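Cómo estimar la tasa de éxito de una política de manipulación con pocos ensayos

Delia Carrasco - Grupo de evaluación, laboratorio Grurnine
24/12/2019

Esta guía recoge el procedimiento que seguimos para comparar dos políticas de manipulación aprendidas por imitación sobre un brazo fijo a una mesa. Se supone que el lector ya dispone de las políticas entrenadas, de un controlador con parada de emergencia y de un registro sincronizado de imagen y estado articular. El entrenamiento queda fuera del texto.

Montaje y objetos de cocina sobre la mesa blanca:
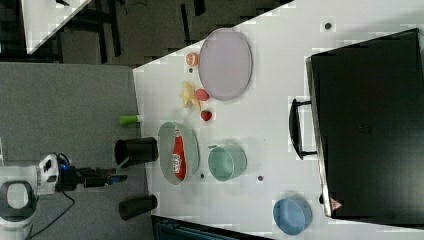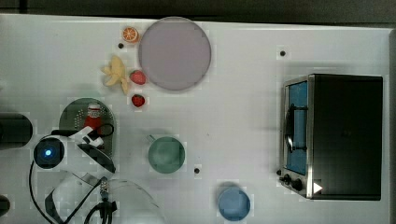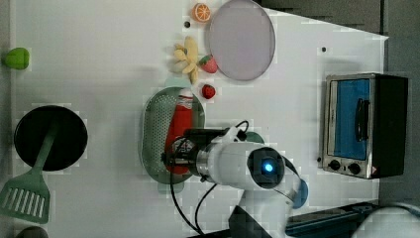

1. Definir la tarea antes de tocar el robot

La tarea se escribe en una sola frase, con objeto, destino y condición de fin. «Colocar el bote en el plato» no basta. La formulación que usamos es: «el bote queda apoyado en el plato, sin contacto con la pinza, durante dos segundos, antes de que venza el tiempo límite». Si dos personas leen la frase y discrepan al puntuar el mismo vídeo, la frase se reescribe y los ensayos anteriores se descartan.

Conviene separar además las etapas intermedias: aproximación, cierre, elevación, transporte y liberación. Cada ensayo se anota con la última etapa completada. El éxito binario sirve para la cifra principal; las etapas sirven para saber qué está fallando.

2. Fijar la distribución de estados iniciales

Es el punto en que más comparaciones se estropean. Si el operador recoloca los objetos a ojo, tiende a ponerlos donde la política funciona. Nosotros generamos las configuraciones por adelantado con un guion y las guardamos en un fichero de texto, una línea por configuración, con posición y orientación del objeto principal y de los distractores.

Para la recolocación se superpone en pantalla la imagen de referencia, al 50 % de opacidad, sobre la señal en vivo de la cámara cenital. El operador mueve los objetos hasta que los contornos coinciden. Kai-wen Hung escribió la utilidad de superposición, que está en el repositorio Drodemton, carpeta tools/overlay. Requiere que la cámara no se haya movido desde la captura de la referencia; hay que comprobarlo al comienzo de cada sesión con las esquinas de la mesa.

Los recipientes ovalados y los alargados exigen atención a la orientación. Un giro de pocos grados apenas se aprecia en la superposición y cambia por completo el agarre disponible.

3. Intercalar las políticas

No se deben ejecutar todos los ensayos de la política A y después todos los de la B. La iluminación, la temperatura de los motores y el desgaste de las yemas de la pinza cambian a lo largo de la sesión. El orden correcto es por pares: cada configuración inicial se ejecuta con A y con B, y un sorteo decide cuál va primero.

El operador no debe saber qué política está activa. El lanzador asigna un código opaco a cada ejecución y la correspondencia se abre al final. Tolera Araya encontró una diferencia apreciable en el momento en que se pulsaba la parada según el operador conociera o no la política, de modo que el ciego es obligatorio en nuestro grupo desde febrero.

4. Criterios de parada

Se interrumpe el ensayo y se anota como fallo en los casos siguientes:

- fuerza en la muñeca por encima del umbral configurado;
- objeto principal fuera de la mesa;
- contacto de la pinza con la superficie en dirección vertical;
- tiempo límite agotado.

Un fallo de comunicaciones o de cámara no es un fallo de la política. El ensayo se marca como nulo y se repite con la misma configuración. Los nulos se publican aparte, con su causa.

5. Calcular el intervalo

Con 19 configuraciones por política y nueve éxitos, la proporción observada es 0,474. El intervalo de Wilson al 95 % va de 0,27 a 0,68. Es un intervalo ancho, y así debe figurar en la tabla. La aproximación normal no se recomienda con este tamaño de muestra, sobre todo cuando la proporción se acerca a cero o a uno.

Para comparar A y B se aprovecha el emparejamiento. Solo informan los pares discordantes, es decir, aquellos en los que una política acierta y la otra no. Se aplica la prueba exacta de McNemar sobre esos pares. Si hay menos de seis discordantes, la prueba bilateral no puede alcanzar el 5 % en ningún caso y hay que ampliar el número de configuraciones. La ampliación se decide antes de abrir los códigos; añadir ensayos hasta que el resultado sea significativo invalida el contraste.

6. Revisión de los vídeos

Dos anotadores puntúan cada ensayo por separado. En la última campaña, Estela Troncoso y Yamila Yáñez revisaron 1.374 episodios, y los desacuerdos se concentraron en la liberación: objetos que quedaban apoyados en el borde del recipiente de destino. La regla actual es que el centro de la base del objeto debe proyectarse dentro del borde.

El vídeo se guarda íntegro, incluidos los segundos anteriores al primer movimiento del brazo. Sin ellos no es posible verificar el estado inicial.

7. Qué incluir en el informe

- Frase de la tarea y tiempo límite.
- Fichero de configuraciones y semilla del guion.
- Éxitos, fallos y nulos por política.
- Intervalo de Wilson y tabla de pares.
- Histograma de la última etapa completada.
- Versión del controlador y fecha de la última calibración.

Las tasas obtenidas con distractores distintos no se mezclan en una misma fila. Cambiar un recipiente o añadir un electrodoméstico altera la entrada visual aunque el objeto principal sea el mismo, y cada conjunto de distractores lleva su propia fila y su propio intervalo.

Las plantillas de anotación están en Drodemton, carpeta eval/plantillas. La versión para hoja de cálculo no admite todavía ensayos nulos - de momento se introducen a mano en la pestaña de incidencias.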